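Progress report to the Covico fund: suturing examples for the Zirkham learning system
Reporting period ending 2023-08-21
Prepared by the data collection lead, Kollár site

Where we stand

The grant asked us for 600 usable demonstrations of interrupted suturing, each one driven by a human operator and recorded from the fixed camera and the wrist cameras together. We have the recordings. Whether we have 600 usable ones is a different matter, and most of this report is about that word.

The plan written in April treated a demonstration as a unit, like a brick. You record it, you label it, you put it on the pile. I signed off on that plan and I no longer think much of it. A stitch has a beginning and an end that two reasonable people will mark in different places, and the system learns from wherever we put the marks. 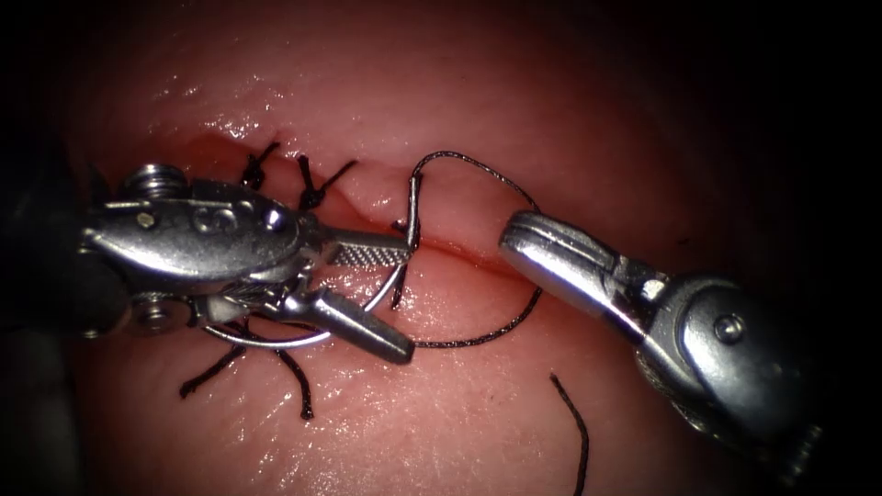

Segmentation is the largest open item. Our labeling guide splits every stitch into 5 phases, from picking up the needle to cutting the tails, and the guide is clear enough on paper. Then a labeler gets a moment in which the thread already passes through the wound edge, a long loop of it stands over the incision, and the needle lies below jaws that are open. Is that the end of the needle pass, or the start of the knot? The guide allows both readings. We had been letting labelers choose, and the model faithfully picked up their disagreement. The guide now has a tie-break rule, and the older labels are being redone against it. I would not quote any phase accuracy figure from before the change, including the one in our last report.

Thread

The original proposal spent three pages on the needle and one paragraph on the thread. That was the wrong way around. A needle is rigid and bright, and once the tracker has found it, it tends to keep it. Thread does whatever it likes.

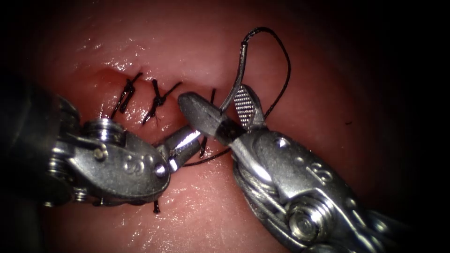
Knot tying is where the tracker earns its poor reputation. It was tuned at Gosex on footage with a single instrument over a plain background, and the numbers it came with reflect that. In our recordings the two instruments work nearly tip to tip, right over the stitch, and the thread goes up in a tall loop and drops behind or beside a jaw on its way down. The stitch being tied is half hidden by the tools that are tying it. From the fixed view the tracker loses the thread and then reports, with high confidence, a thread that runs along the edge of the metal. I have asked that tracked thread positions be dropped from the training inputs during this phase until somebody can show me they do more good than harm. The Gosex team disagrees, and their written reply is attached.

Variety, or the lack of it

A learning system fed on near copies will look excellent on more near copies. I raised this at the start of the grant and was told that operator differences would supply enough variety. Some of it does come through – no two people leave the same amount of slack. The setup, though, hardly changes between sessions.

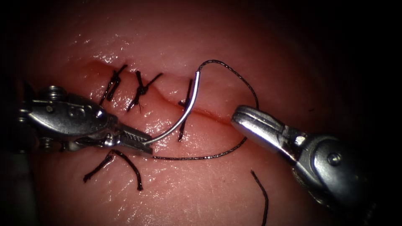 Stitch order worries me more than lighting or pad color does. Operators like to begin at one end of the cut and work along it, which is how they were trained, and it leaves a pattern in the data. With three stitches in at the left and the open part of the seam to the right of them, the place for the next one is hardly a secret. A system could learn "go to the right of the last black thing" and score very well on our test set without knowing anything about wounds. We ran a small check with 2 pads on which the order was shuffled, and placement got visibly worse. Two pads prove very little, but I would sooner report a weak warning than keep quiet until it becomes a strong one. Starting next period, operators will be given a stitch order before each run and asked to keep to it.

Wrist cameras

The case for the wrist cameras was that they would see what the fixed camera misses. They do, part of the time. They also lose a good share of the image to the gripper itself, and their focus suits some distances and not others. The storage cost is real and was under-budgeted. I am not recommending that we drop them. I am recommending that we stop describing them to the board as having solved occlusion.

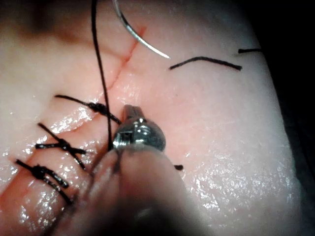

Wrist camera view: jaw holding the suture strand, needle above, three tied stitches at left.

The comparison of models trained with and without this view is unfinished. Early runs favor including it, by a margin that changes sign depending on the random seed. I would ask the fund not to repeat the favorable half of that sentence.

Requests

An extension of up to 3 months for relabeling, with no added recording. More demonstrations under the old guide would only make the pile taller.

Permission to move the money set aside for the second recording station into labeler hours.

Agreement that the count in future reports be of demonstrations that pass review under the new guide, even though the figure will drop when we first report it that way.

Attachments: revised labeling guide, Gosex reply on thread tracking, storage costs for the wrist cameras.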